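# Purnisier Plate-Transfer Package - Gallery

Purnisier is the simulation package Venckus sells for labs that want to rehearse plate handling before committing bench space and arm time. It ships as a set of rendered workcells, a task library and a scoring module. We ran the plate-transfer task from the library for most of August on the two-arm cell, using the default lighting and the default board. The notes cover release 13, installed on a single workstation under the standard license.

The task is simple to state. A microplate has to end up inside a blue outline on a gray board, in the correct orientation and square to the outline. The scoring module checks position, rotation and release height, then writes one line per attempt to a plain text log. We logged 946 attempts. Of those, 900 ran under the supplied policy and the rest were teleoperated by Fuad Kassa to get a baseline.

Settings that differ from the installer defaults:

- Physics step halved. The default lets the plate creep between the finger pads during slow moves.
- Friction on the pads lowered one notch, to match the pads on our own grippers.
- Start pose randomized within the limits in the config file. The factory setting repeats the same 21 poses in order.
- Log rotation off.

The wrist view is the one we used most for checking alignment. It renders at the same rate as the fixed view and can be saved separately, though the export dialog hides that option under "Streams."

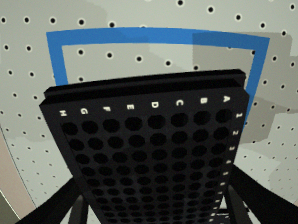 *Wrist view, 96-well plate between the fingers, target outline behind. The column letters run H to A from left to right.*

The printed labels are worth having. Rotation errors of half a turn are the most expensive mistake in real plate work, and on an unlabeled plate they go unnoticed in replay. With the letters and the first few row numbers legible, an operator can confirm orientation from a single still. Farther down the plate the numerals get too small to use at this angle. Raising the render resolution should help, at a cost in frame rate that we did not measure.

Shading on the board is patchy by default. Venckus describes this in the manual as deliberate variation for training vision models. It can be turned off per surface. We left it on, and saw no difference in score between the lighter and darker areas of the board, but the sample for any one area is small.

Grip checking is less complete. The log records finger opening and a contact flag, with no force value. A plate held near one end gets the same flag as a plate held at the center. Estela Zapata wrote a short script that infers the offset from the plate pose, and it is what we used for sorting failures. The three groups, in order of size, were late release, rotation outside tolerance, and contact with the board before the plate was over the outline.

The fixed view is better for planning the motion of both arms. It takes in the whole cell, and the camera can be moved while a run is paused. Positions are stored with the project file, so a reviewer opening the project on another machine gets the same angle.

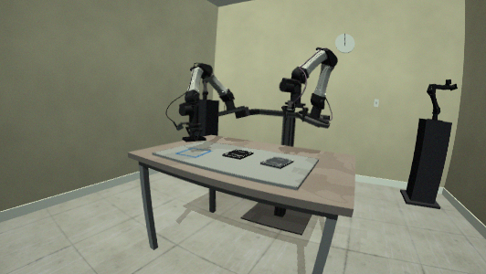
Kassa's view after the teleoperated runs was that the second arm adds little to this particular task and a good deal to setup time. He would start new users on the single-arm cell, get the scoring tolerances right there, and then move the same config across. Venckus support gave similar advice when we asked about the shared workspace limits, and added that the collision margins in the two-arm cell are wider than they need to be for plates.

We narrowed the margins afterward and the arms still cleared each other in every logged attempt. The config file for that change is in the project folder, under the name "Ostalcombe-narrow."

Remaining notes on the package:

- Install took one afternoon, most of it spent on graphics drivers.
- The license is tied to the workstation. Moving it requires an email to support, answered the same day in our case.
- Custom plates can be imported, but well labels have to be supplied as a separate texture. The manual omits the texture layout. We worked it out from the supplied plate.
- Replay files are large. Plan on a dedicated drive if every attempt is kept.
- The cell editor has no undo for deleted fixtures - save before removing anything.

The Bollinmont add-on, which covers lidded plates and stacking, was not part of this review. The logs and Zapata's script are available on request from the Ostalcombe automation desk.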